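Kavance Makers Board > Manipulation > Grippers and End Effectors

Thread: Soft blue pads vs. bare fingers on hand-held grippers, small round stuff

tultwood_rick
I've been going back and forth on fingertip pads for two-finger hand-held grippers. I want one set that can do apples and oranges and also cherry tomatoes without swapping. Two views from the wrist cameras:
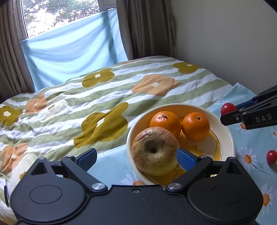
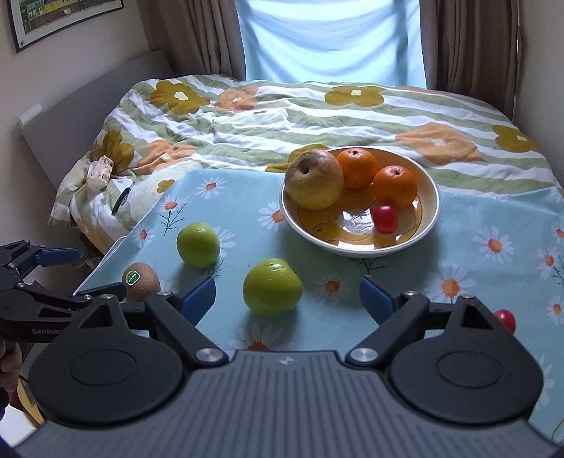 What I'm trying to settle is pad stiffness. The supplier, Karaca, sells the same pad shape in soft and firm, and I bought both. Firm is fine on an orange. The peel has enough texture that it doesn't matter much what you grab it with. On small smooth fruit I trust the soft ones more. In the first picture the gripper on the right has a cherry tomato between the jaw tips, and that's about as small as I plan to go. My trouble is with the bigger end of the range. The soft pads roll outward at the tip when I squeeze a full size apple, and then I'm holding it on two thin edges. Has anyone run a stiffer pad with a thin soft skin over it? Or is there a different shape I should be looking at?

Post count: 199

mkb_dynamo
How far down the finger are you grabbing the apple? If you only use the last bit of the pad it will roll no matter what the stiffness is. Go deeper so the widest part of the fruit sits at the middle of the pad.

tultwood_rick
Near the tip, mostly. If I go deeper in a bowl I run into whatever is next to it. On the open table I can go deeper and it does help.

Cladaleo
I'd go firm and forget the soft ones. I used soft pads for a whole season and they wore through at the corners. Every time one wore down, the grip closed to a different width and I had to redo my zero. Firm pads have held their shape since last August. A tomato survives firm pads fine if your hand is light.

mkb_dynamo
"If your hand is light" is doing a lot of work there. I can't feel much through a trigger linkage. With soft pads there's some travel between touching and crushing, and you can see it on the wrist camera because the pad bulges. With firm pads I get no warning.

Cladaleo
Then limit the travel. I put a stop screw in mine. Small fruit stop, big fruit stop, takes a minute to change.

tultwood_rick
I said no swapping. A stop change is a swap.

Cladaleo
Fair. I'd still take it over buying pads every few weeks.

Josphat Kashindye
I tested this last winter, so I can add some numbers. I did 862 picks with one gripper, split between soft pads, firm pads, and firm pads with a 2-part silicone skin that I poured myself. The fruit was cherry tomatoes, kiwis, apples and oranges. Results in plain words:

Soft: fewest marked tomatoes, most dropped apples.
Firm: fewest dropped apples, most marked tomatoes.
Firm with skin: close to soft on tomatoes, close to firm on apples. The skin peeled at the bottom edge and I had to glue it back 4 times.

Kiwis were easy with all three. The fuzz helps. Pull the stickers off first, though. When a pad landed on a sticker the fruit would turn in the grip and I lost a few that way. I see your kiwi in the second picture still has its green one.

tultwood_rick
That's very useful, thank you. I hadn't thought about stickers at all. What did you use to glue the skin?

Josphat Kashindye
Silicone adhesive, the slow kind. Super glue did not hold. Rough up the pad with sandpaper first and let it cure overnight.

pvenn
Different question. Do you two find the camera placement OK? From behind the fingers like that I lose sight of the fruit at the moment I close, at least with anything small. I moved mine up and tilted it down 30 degrees and liked it better.

mkb_dynamo
I tried tilting and went back. You gain the fingertips and lose the rest of the room. With two grippers working over one bowl I want to see the other one coming in.

pvenn
I only use one, so that may be the difference.

tultwood_rick
I want the wide view too. With both hands going I've knocked the grippers together more than once.

Cladaleo
Does the color of the pad matter to anyone? I had black pads on black fingers and couldn't tell on video where the finger stopped and the pad started. Blue looks easier.

mkb_dynamo
Much easier. No fruit I own is blue. Your tablecloth is, though, Rick. In the second picture the pads are a stronger blue than the cloth, so you can tell them apart, but I'd put something plain under there if you're going to do any color thresholding.

tultwood_rick
I'm not thresholding, I just look at the video. If that changes I'll put down something else.

Josphat Kashindye
One more thing on the shape. A shallow vertical groove down the middle of the pad helped me with round fruit. The apple sits in the groove and doesn't walk sideways. It did nothing for tomatoes, good or bad.

Cladaleo
A groove will trap juice. I'd skip it.

Josphat Kashindye
It does trap juice. I wipe it between runs with a damp cloth.

tultwood_rick
OK. I'm going to pour a skin on one firm pair and leave the other gripper on soft, then run them on the same bowl. No groove for now. I'll post what I get, with the stickers off.

pvenn
Please list the skin thickness when you do.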